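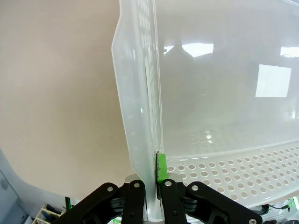

From: Maxine Brunton
To: small-shop-automation list
Date: November 20, 2025
Subject: Re: Emell two-finger kit, anyone past the trial period?

Replying to the list since a couple of people asked me off-list as well.

> We have a quote from McPhee for the Emell gripper kit and one for
> the Mandoritz, and the Mandoritz costs a good bit more. Our work is
> nearly all totes, bins and baskets, thin plastic, no two the same.
> Does the Emell hold a thin wall without slipping? Does the wrist
> camera see clear plastic at all? And is the service plan worth
> paying for? We have to decide before the February price change.
>
> Ata

Ata,

We bought the Emell kit through McPhee and it has been on one arm in our packing room for long enough that I can give you a fair answer on most of this. I have not used the Mandoritz, so I can't compare the two.

Holding thin walls: yes, if you pick the right spot. We take baskets by a vertical corner edge, where the plastic is doubled and stiffer. Gripped there, a basket hangs fairly steady and the pads don't leave a mark. Gripped in the middle of a flat side, the wall bows in and the basket swings when the arm turns. We tried lowering the force and it helped a little, but then we had drops. I would plan on corners and rims and leave the flat sides alone.

Pads: the green ones that come in the box are fine for grip. The weak point is the edge of the pad, which frays before the face wears down. McPhee told us to expect up to 1,000 picks from a set on hard plastic. We change ours when the fraying gets long enough to catch on a rim. It takes two small screws and a bit of patience. Order spares with the kit, as they come out of a different warehouse and the wait was 30 days for us.

Camera: this is where I would slow down. The wrist camera itself is good and sits close enough to show the fingertips and whatever they are holding. The supplied software has trouble with frosted and clear plastic. Ceiling lights and windows show up as bright patches on the inside of a glossy basket, and the software wants to treat the borders of those patches as edges of the part. Rows of round holes bother it less than I expected, and the molded lip above them is a good line to set as a reference. What helped us most was a blind on the window and a cheap diffuser over the nearest light fixture. Retraining on our own baskets helped too, but took most of an afternoon for each type.

If your totes are solid colors you may never run into this. Ask McPhee to run one of your clear ones before you sign anything. They did that for us, though only after I asked a second time.

Fingers: the flat plates are easy to clean. The linkage arms spread out to the sides more than the drawing suggests, so measure the clearance with the fingers open if you are picking from a shelf or between dividers. We had to move 3 fixtures. Check the screws on the linkage after the first week as well. Ours had backed out a little on the left side, and a drop of thread locker took care of it.

Service plan: we took the basic one and have called twice. The first call was a firmware problem and they fixed it remotely the same day. The second was about pads and they sent me a link to the parts page. I will probably let it lapse and pay by the call – the manual is decent and the fault codes mean what they say.

One thing I haven't sorted out is nested baskets. Pulling one off a stack works for the top few, then two start coming up together. If anybody on the list has a fixture or a trick for that, I would like to see it.

I can send you our force settings if you tell me the wall thickness you are working with.

Maxine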